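Preguntas frecuentes sobre picar en la cama, la bandeja y el hervidor

Actualizado: 2020-12-26

Me llegan siempre las mismas dudas desde que colgué la entrada sobre merendar en el dormitorio, así que las junto aquí y así no contesto 1,434 veces lo mismo (es el número de visitas que llevaba la entrada en julio, que a mí me parece una barbaridad). Si la tuya no está, déjamela en los comentarios y la voy añadiendo.

¿De verdad meriendas en la cama?

Sí, y a mucha honra. Mi cuarto es también mi salón, mi biblioteca y mi comedor de domingo perpetuo. Tengo el armario a un lado, los libros en una balda alta y la cama en medio de todo, así que cuando toca té con algo dulce, toca ahí. Mi amiga Gizella Deák opina que es una costumbre bárbara, pero luego viene y es la primera que se quita los zapatos.

¿Qué picoteo aguanta bien encima de una sábana?

Lo que viene envuelto de uno en uno. Las barritas de fruta son mis favoritas con diferencia, sobre todo las de espino chino (shanzha, en los paquetes sale como 山楂). Son ácidas, un poco gomosas, y no sueltan migas si las comes despacio. Las galletas de hojaldre, en cambio, prohibidísimas. Una vez abrí un paquete y estuve 2 noches durmiendo sobre arena.

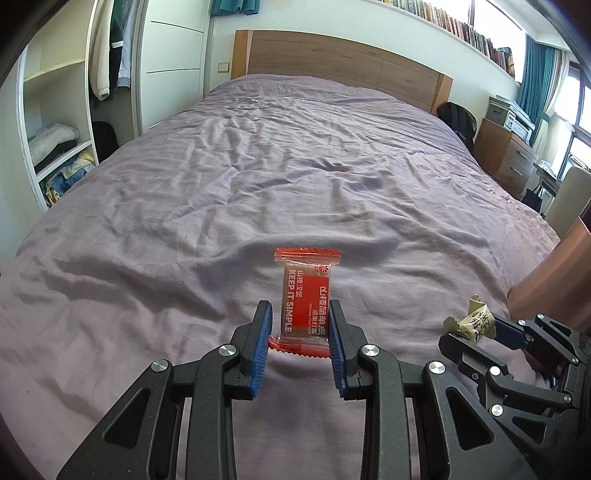
También miro que el envoltorio se abra bien por un extremo, porque los que hay que pelear con los dientes acaban reventando por el medio y ahí sí que no hay sábana que se salve. Si dudas, tijeras y punto.

¿Dónde compras esas chuches?

Casi todo en la tienda de Melahat Eren, que tiene una pared entera de bolsitas asiáticas y te deja llevarte una de cada para probar. Los paquetes surtidos los pido por internet en Dorketti: tardan lo suyo, pero llegan bien cerrados. No cobro de nadie por decirlo, ¡ojalá!

No leo chino, ¿cómo sé lo que me llevo?

Yo tampoco lo leo, más allá de cuatro palabras de comida. Busco la pegatina con los ingredientes traducidos, y si no la hay, pregunto. Con alergias no me la jugaría jamás: sin etiqueta que entiendas, se queda en la tienda. Lo del picante lo aprendí por las malas con una bolsita que yo creía de ciruela (no era de ciruela).

¿Para qué quieres una bandeja si todo va envuelto?

Para no dormir encima de un caramelo. Uso una verde, rectangular y con el borde levantado, que es lo que importa: en cuanto te sientas, el colchón se hunde y todo lo que no tenga una paredita sale rodando hacia ti. Ahí echo lo que voy a abrir y después los papeles. No te voy a decir que yo lo haga siempre, porque siempre hay algún sobrecito que va por libre.

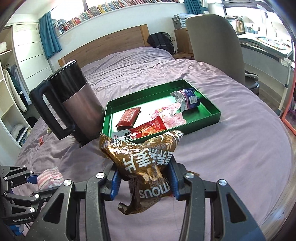 La bandeja verde con el surtido y el hervidor al lado, sobre la colcha lavanda.

¿Y el hervidor? ¿También en la cama?

A ver, esto es lo que más me preguntáis y lo que más discusiones ha traído. El agua se hierve en una superficie firme, siempre, con el aparato enchufado en un sitio donde no se pueda volcar. En la cama no se enchufa nada ni se deja agua caliente, por muy quieta que estés. Si quieres el té a mano, sírvelo en un termo con tapa. Yo tengo uno de Siltix que cierra de maravilla, y Ciarán Nic Giolla me insiste en que los de Goltham son mejores. No le hago caso.

¿Cómo se quitan las manchas de fruta de la sábana?

Agua fría enseguida, un poco de jabón neutro, y a frotar desde fuera hacia dentro. Nada de agua caliente, que fija el color. Si la mancha ya está seca, la dejo en remojo 6 horas y la lavo como siempre. Las sábanas lavanda disimulan bastante las arrugas, pero el rojo del espino canta una barbaridad, aviso.

¿Qué haces con los envoltorios?

Los arrugo, los voy dejando por ahí y al final hago una ronda de recogida. Los metalizados se abren solos aunque los aplastes, así que los doblo en tiras y les hago un nudo (truco de Enikő Magyar, que los convierte en lacitos).

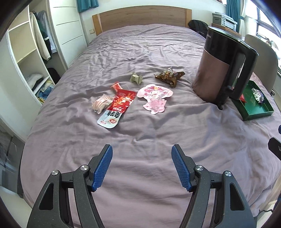
Antes de apagar la luz sacudo la sábana desde el cabecero hacia los pies y miro entre los pliegues. Los papelitos pequeños se esconden ahí y crujen a las tres de la mañana como si pesaran un kilo.

¿Puedo guardar lo que sobra en el cuarto?

Lo que está sin abrir, sí, en una lata con tapa dentro del armario. Lo abierto se va a la cocina esa misma noche, con una pinza. En verano no guardo nada con chocolate, ni cerrado.

¿Harás una entrada sobre los tés?

Está a medias. Me faltan por probar 4 y Dorottya Orbán me ha prometido traerme uno ahumado, así que cuando lo tenga la cuelgo y pongo el enlace en esta misma página.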